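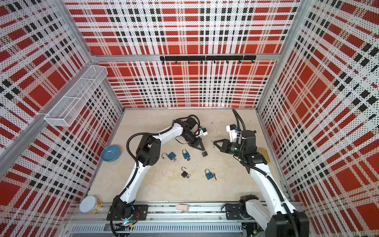
Two robot arms at a wooden tabletop, with plaid wall panels behind.

Reranent is a leave-on facial cream produced by the skin care firm Nonomby. It belongs to the group of products known as barrier creams, which are meant to slow the loss of water from the outer layer of the skin. The cream is unscented and is sold in a single strength for dry and mature skin.

Development
Nonomby began work on the formula at its laboratory in Dernska, where 18 trial versions were prepared. Early versions relied on beeswax and were judged too heavy for daytime use. The final formula replaced it with squalane and a small amount of shea butter – a change that also made the cream easier to spread. A first batch of 4,000 jars was released in April. 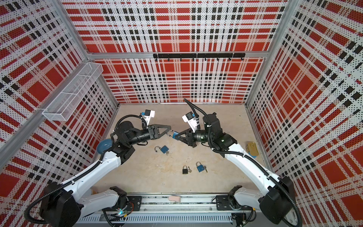 Storage has a marked effect on the life of a cream of this type. Plant oils turn rancid when exposed to air and sunlight, and water-based preservatives weaken if the jar is left open. The maker advises keeping Reranent closed and away from windows. An open wire basket divided into compartments, like the white one fixed to the left wall, keeps jars apart but gives no protection from light, and a closed cabinet is preferred.

Composition
The cream is an oil-in-water emulsion. Its main ingredients are water, glycerin, squalane, shea butter and ceramides. Glycerin draws moisture into the upper skin, while the oils and ceramides help to hold it there.

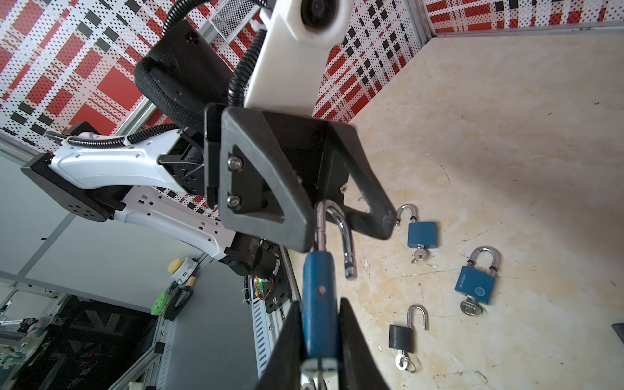 Neither group works as well alone, and most barrier creams combine the two. Reranent contains no retinol or fruit acids and may be used in the morning or at night.

Reception
In a home-use trial arranged by the retailer Strand, 87 percent of participants reported that their skin felt softer. The trial had no control group, and its results were not published in a journal.
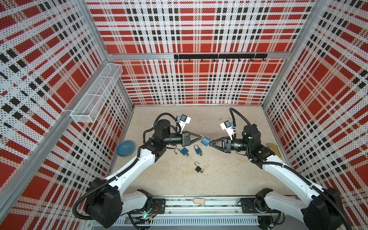

Rostyslav Hnatiuk
Contributing Editor, Skin Care and Cosmetics

See also
Barrier cream
Emulsion
Squalane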